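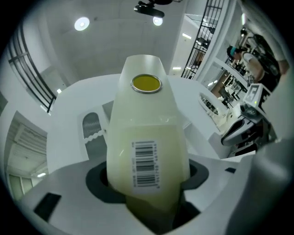
D. Vaněk, materials technician, Skeltgate workshop

3/6/23

Came in early to look at the label trial before the phones started, and I'm glad I did, as it took most of the morning and two pots of coffee. There are 192 bottles in this batch, half with the old Umico paper stock and half with the new film from Pendier that we've all been so hopeful about.

The paper is behaving the way paper always does on a curved bottle. It goes down beautifully, you feel very pleased with yourself, and by the next morning the edges have started to wrinkle. I tried warming the bottles before labeling, a trick I learned years ago on jam jars, and I do think it helps a little on the rounded ones – less so on the ones with a real corner to them.

The film is another story. It lies flat and stays flat, but the ink scuffs if you so much as look at it. I rubbed a few with a damp cloth and lost the ends of the bars on the barcodes, and the old scanner by the door (bless it) wouldn't read them after that. The newer scanner managed fine, so please don't go by that one alone when you're checking.

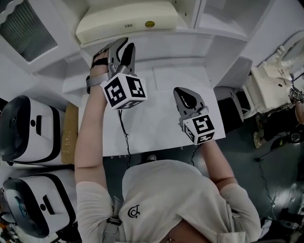 At the white table.

We have 1,552 paper labels left on the shelf, so there's no great rush to choose. The film comes in rolls of 3,000 and I'd rather not order until we've tried it with a varnish over the print. I've put a sample roll in the left-hand drawer, under the tape – please leave it in its bag, it picks up dust like you wouldn't believe.

Still to do: repeat the damp cloth test on the varnished ones, wash the rubber roller properly, and find out whether the August paper came from the same run as this lot. It feels thinner to me, but I've been wrong about that before.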